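Durncombe Weather Station to Move, Again, in Search of Weather

2025-06-07

The town of Durncombe will relocate its official weather station for the fourth time, after the town council voted Thursday night to accept that the current spot, behind the public works garage, is probably not experiencing the same climate as everybody else.

The trouble came to a head in January, when the station logged an afternoon high of 50 degrees on a day the pond was frozen hard enough to skate on. People who had just come in from skating on it found this out from the town website. A short investigation by the public works department established that the garage's heating exhaust comes out of the wall a little way upwind of the thermometer, and that a plow truck had been left idling nearby while its driver had lunch.

The reading was struck from the record. It had already been quoted in a real estate listing.

Durncombe has kept its own temperature and rainfall figures for 100 years this summer, a fact printed on the banner over Main Street and on the commemorative mugs, which are dishwasher safe and seven dollars. For most of that time the numbers came from a gauge and a thermometer in the yard of whoever was town clerk, so the official climate of Durncombe used to move house after elections. The older ledgers are kept at the library and are well worth an hour. One clerk wrote down the wind as "some" for most of a decade. Another recorded no rain at all for two weeks every August, and was later found to have a sister with a cottage on the coast.

The first purpose-built station went up on the roof of the old school, where it did well until the roof was replaced with a black one. It was then moved to the edge of the ball field. That location met every guideline for open ground and short grass, and gave good data right up to the start of the season. The rain gauge was hit twice. It was also, according to the council minutes, "used for other purposes" by members of a visiting team, and the town's wettest June on record now carries a footnote.

Site three was the sewage plant. The minutes are brief on the subject of site three.

The garage was chosen as the fourth home because it had power, a fence and a parking space. It did not have much in the way of sky. The building blocks the wind from the west, a row of spruces blocks it from the north, and the salt shed takes care of the rest. For the past few years Durncombe has been, on paper, one of the calmest places in the state. Gusts that brought down a sign on Main Street last fall show up in the log as a light breeze.

Under the plan approved Thursday, the instruments will go to Kowalczyk Field, the former hay meadow off Mill Road that the town bought for a cemetery and then found it did not need yet. The site is flat and open, a long way from any wall, and at present is used only by dog walkers. They turned out in force to say they had nothing against weather but would like to know where the fence was going.

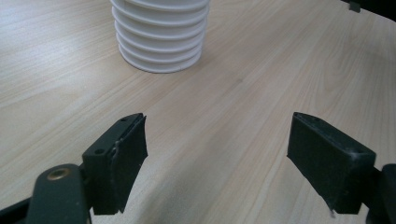 The fence took up most of the evening. The original proposal called for chain link with a locked gate, which several residents said would make the meadow look like a place where something had happened. A split-rail fence was suggested, and then someone pointed out that a dog could go under it. A low hedge was suggested, and someone else pointed out that a hedge grows, and that in ten years the council would be back in the same room talking about site six. The vote went to a wire fence, painted green, with the shade of green to be settled at a later meeting.

There was less talk about the equipment itself. Etholm, the firm that has looked after the town's instruments since the sewage plant days, will handle the move for a flat fee and told the council that most of what the town owns is perfectly good and has just been put in bad places. The company's written report avoids blame. It does use the phrase "heat source" 30 times in nine pages, and has a map of the garage site on which the heat sources are marked with small red flames.

The one new purchase is a data logger from Waltik, which will send readings to the town website every few minutes. At the moment the figures are copied onto a clipboard by whoever is on shift at public works and typed in on Mondays. The department says this has mostly worked. Its own review of the last year found weekends when the temperature did not change from Friday evening to Monday morning, along with one entry that is a phone number.

Not everyone is happy with what better data might bring. A speaker from the downtown business group asked whether the new site would be colder than the old one, and was told that it would, as it is outdoors. He asked if the change could be phased in. The garden club, meanwhile, has been saying for years that the official last frost date is far too early, and came with a folder of photographs of dead tomatoes. Club members are said to be pleased with the decision and are treating it as a finding of fact.

There is also the matter of the records. Durncombe's hottest day, coldest night and windiest hour were each set at a different location, and the warmest January is now under a cloud. The historical society has asked that the old figures be left alone, partly out of respect and partly on account of the mugs, which have the hottest day printed on the side. Etholm recommended starting a fresh series at Kowalczyk Field and keeping the earlier one with a note attached. The council agreed, and sent the wording of the note to the same later meeting as the paint.

One resident asked why the town needs its own station at all, given that there is a forecast on everybody's phone. The answer from the chair was that the phone forecast for Durncombe is really for the airport two valleys over, where it rains less and the people are different. This got the only applause of the night.

Work on the new site is due to start once the hay is cut. The two sets of instruments cannot be run side by side, which is what Etholm would have liked, because there is only one set. Instead there will be a gap of about a week in which Durncombe will officially have no weather. Public works has offered to cover it with the clipboard.

A small opening event is planned at the meadow, with coffee, a few words from the council and a chance to look at the rain gauge. It will be held outside. In case of rain it moves to the public works garage, where it is usually warmer.

Comments on the shade of green may be left in the box at the town office, which closes at noon on Fridays.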